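The slow work of gathering good examples

By Ghada Hourani

March 6, 2020
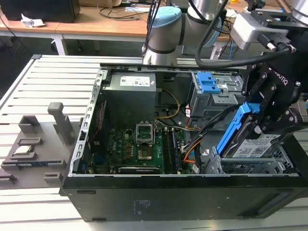 Public discussion of learning machines tends to begin with the result. A robot fits a part, sorts a tray or closes a lid, and readers are invited to admire or to fear it. Far less attention is given to the examples from which such behaviour is learned, and to the people who gather them. I wish to argue that this work deserves the standing of a proper technical discipline, with its own budget, its own methods and its own right to refuse bad material.

At Prastora we have spent the period since January collecting examples of computer assembly and disassembly at our site in Stestville. The tasks are ordinary ones for any repair bench: placing a hard drive in its bay, seating a memory module, lifting a processor from a tray and setting it in an open socket. A trained technician does each of them without much thought. For a system with two arms and no experience, each is a long chain of small decisions, and every link in that chain has to appear somewhere in the record if it is to be learned.

The collection now holds 1574 examples. I am often asked whether that is a large number. The question cannot be answered without knowing what the examples contain. A thousand near-identical recordings of a drive entering the same bay at the same angle would teach a system very little about drives. A smaller set, in which the case has been turned, the cables lie differently and the part is picked up slightly askew, may teach it a good deal. Funding bodies and senior managers prefer the total, which fits easily in a report. It should be accompanied, at the very least, by a plain statement of how much the conditions were allowed to vary.

Failure raises a harder matter. In the first weeks of our work, operators deleted any attempt that went wrong, and did so in good faith, believing that untidy material would be unwelcome. We changed the instruction. An attempt in which a drive catches on the edge of its bay, is drawn back, straightened and tried again is among the most useful things we can store. It shows recovery, and recovery is what a machine will need on any bench outside the laboratory. Attempts that end badly are also kept, provided they are labelled as such. The label matters a great deal — an unmarked failure is simply a false lesson.

Labelling is where many programmes economise, and in my view wrongly. Our examples are reviewed by 2 people working separately, and where they disagree the example is set aside for discussion. Colleagues at Geagea, who advise us on the review process, at first thought this excessive. The disagreements have proved instructive. Several concerned nothing more exotic than the meaning of the word "inserted". Is a drive inserted when it has entered the bay, or only when it is fully home? Until the reviewers had settled the point in writing, the system was being given two definitions and could hardly be blamed for confusing them.

The operators themselves are the third concern. Guiding a pair of arms from a control station is tiring, and the quality of the movement declines well before the operator notices. We limit sessions to up to 8 attempts at a single task before a change of task or a rest. Those who set targets for volume have asked whether this could be relaxed. I do not believe that it should be. Hesitant, hurried or careless motion enters the record along with everything else, and no later stage of processing can be relied upon to remove it.

There is a counter-argument, and it is a serious one. Simulation is cheap, it does not tire, and it can produce in an afternoon more attempts than a bench can offer in a year. The Plorimano project, with which we share methods, relies on it heavily and has good reason to. I would not wish to see it displaced. Simulated cables, however, still behave rather better than cables do, and worn latches and slightly bent metal are seldom modelled with much care. Physical examples remain the standard against which the simulated ones have to be checked, and a programme that stops collecting them loses its means of checking.

My recommendations are therefore modest. Organisations that fund this work should ask to see the written definitions used by reviewers before they ask for the total. They should require that failed attempts be kept and marked. They should pay for operators' rest as part of the cost of collection, and should name those operators in published results alongside the engineers who train the models. Prastora will adopt the last of these practices in its next report, and I would encourage our partners to do the same.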